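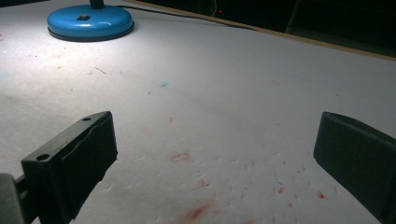

The bench at Plalthorpe, seen between the fingers of the hand-held gripper. The lamp is the only light on the table.

Dec 27, 2018

The comparison of the two hand-held grippers is complete, and this entry records the findings while the notes are still in order. The formal summary will be circulated at Plalthorpe in the new year. Readers of this blog have asked for the less tidy version, and it follows.

The two units under review were the Hevbridge and the Itier. Each is held in one hand, carries its own camera, and closes a pair of opposed fingers when the trigger is drawn. The Hevbridge was purchased in April. The Itier was on loan from Prosser for the length of the trial and has now been returned.

Each unit was used for 170 grasps on the same set of small objects. All sessions were conducted on a table covered in white paper, under one desk lamp with a blue base. The paper was not replaced during the trial. It is now creased, dimpled and marked with red in several places, and it was retained in that condition so that both cameras would be tested against the same background.

Lighting proved to be the more demanding part of the exercise. A single lamp gives a bright pool on one side of the table and gray shade on the other. Black fingers under such a lamp show a soft sheen on their outer surfaces, while the inner faces stay very dark. The Itier camera adjusted slowly when moved from the bright side to the shade, and the first moments of many recordings were not usable. The Hevbridge camera adjusted more quickly but produced more grain in the dark areas.

In the hand, the Itier was preferred. It weighs 300 grams less, and the difference was noticeable after 20 minutes of continuous use. Its trigger is also lighter. The Hevbridge trigger has a stiff point halfway through its travel, and two of the operators reported a sore thumb.

Tahmineh Khosravi carried out the review of the recordings and marked each grasp as complete, partial or missed. The Itier had fewer missed grasps on flat objects. On round objects the results were too close to separate. It is my view that the Hevbridge would improve with a softer finger pad, and a set has been ordered.

No purchase is recommended at present. The Hevbridge will remain in service, and the lamp test will be repeated with the new pads fitted.

Comments

gantry_ed
Were both cameras left on automatic exposure? We fixed ours manually and the slow start went away.

T. Khosravi
Both were on automatic. The Itier loan ended before a manual run could be scheduled.

mwl
Please post the pad part number when they arrive. Same stiff trigger on our unit.

Orrin
Did you try a second lamp on the shaded side?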